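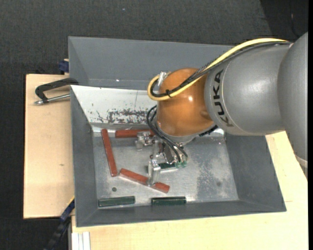

Ticket 302: Booking system sends duplicate confirmation letters
Reading time: 5 minutes

Status: Closed
Site: Wamside Community Learning Centre
Reported by: Heather Ruddock, Enrolments
Handled by: Genalyn Dizon, Systems Support

Summary
Learners enrolling on evening courses received two or more confirmation letters for the same place. The fault affected 37 learners. No payments were taken twice.

Log

Entry 1. The Enrolments Office reported that letters were being issued again each time a learner's record was opened and saved. Staff were asked to stop editing confirmed bookings until further notice.

Entry 2. Support repeated the fault on the test system. A booking with no changes produced a second letter on saving. A booking made at the front desk did not. The fault was therefore limited to bookings made online.

Entry 3. The letter template was replaced with the previous version. The fault remained and the current template was put back.

Entry 4. The "letter sent" marker was found to be blank on all online bookings made after the Lerov update. The system treated each of these as new. The supplier was informed and confirmed the error under its own reference, 517.

Entry 5. A correction was applied on Sat 22 April, outside office hours. Blank markers were filled in from the post log. Three test bookings were saved repeatedly and no further letters were issued.

Action for staff
Editing of confirmed bookings may resume. Learners who ask about a second letter should be told that their place is secure and that the extra copy may be thrown away. The Dutaston office uses the same system and has been sent a copy of this log.

Comments

W. Lindholm: Does this cover waiting list letters as well?

G. Dizon: It does not. Those are produced separately and were not affected.

H. Ruddock: Checked this morning with four bookings. No repeats.

Related tickets
Course list prints in the wrong order
Room names missing from the June timetable
Password reset message not received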